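Home > Forums > Organizing & Decluttering > Kitchen and Dining
Tagged: counters, bins, one-touch rule
58 replies - 3,000 views

The table that eats everything

plumbrook_attic
I need opinions, because my husband and I have been having the same discussion since January. We have one decent table on the ground floor. It's where we chop vegetables, open mail, fix things, and in theory eat. By dinner time it has become a museum of the day. I clear it completely at night and by breakfast it's collecting stuff again.

He says buy a bigger bin (he has his eye on some Domside thing with a lid). I say the bin is the problem, because once there's a bin on the table people feel like they've tidied when they drop something in it. Who's right? I would really like it to be me.

gravelpath22
You're right and I'll die on this hill with you. We had two bins on our counter for years. I tipped them out last winter and found a tape measure we had already replaced. Twice!

Stubbs
Gonna disagree with both of you. A bin on the table is great IF it leaves the table every night. Ours gets carried around the house after dinner and everything in it goes home - takes me less time than boiling the kettle. No bin means I make 1,000 little trips with one pencil in my hand.

plumbrook_attic
Stubbs, see, that's what he says, and then who carries it around? Me.

jarlid_jo
Can we see a table? I find it hard to talk about clutter in general. Sometimes it's a storage problem and sometimes you just have seven homeless objects.

Stubbs
Fine, I'll go first. It isn't a bad day by our standards. Peach or tomato on the corner (place your bets), green chili, sponge, little glass jar, a white cup with a black stick or marker in it, and the orange-yellow bin at the back.
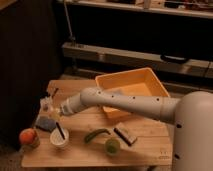 Re: The table that eats everything - sorting by where it goes, not what it is

jarlid_jo
OK this helps a lot, thank you. I'd split that table into two jobs. The fruit and the chili are food, so they go in a bowl or the fridge and they should never see the bin at all. The sponge goes back to the sink. The jar depends on what's in it, I can't tell from here. Then the cup is already storage! It can stay put with its marker or whatever it is, and I'd leave it alone.

What's the dark brown bar near the chili? If it's chocolate, I have a solution for that one.

gravelpath22
I thought eraser. Either way, my point stands, take away the bin and every one of those things has to be dealt with.

Stubbs
Or every one of those things stays exactly where it is, which is what would happen in my house. Not telling you about the bar, it's more fun watching you guess.

Clernura
Lurker here. We tried the no-bin approach and it lasted maybe two weeks. Then we went to one small tray, and when the tray is full somebody has to empty it before anything else goes on. Smaller works better for us. A big bin just lets you put it off. I also like a light colored inside so you can see what's at the bottom - the dark one we had swallowed keys.

plumbrook_attic
Ooh, I could live with a small tray. He could probably live with a small tray. Does it need to be a proper one or will the lid of a shoebox do for a trial run?

Clernura
Shoebox lid is perfect, you'll know pretty fast if it's the wrong size.

Jiren
Unpopular opinion but it's a table. Things go on tables. I'd wipe around the chili and go to bed.

gravelpath22
Jiren you are 100 percent the person I am married to.

jarlid_jo
No wiping around the chili please. Pick it up, wipe, put it in tomorrow's dinner.

plumbrook_attic
Update from the trial: the lid is on the table and he has already put a screwdriver, a banana and my reading glasses in it. I told him bananas don't count as clutter and he asked where it says that. Still talking. Will report back once we've agreed on whose turn it is to empty it.

12 people found this thread helpful
Share (4)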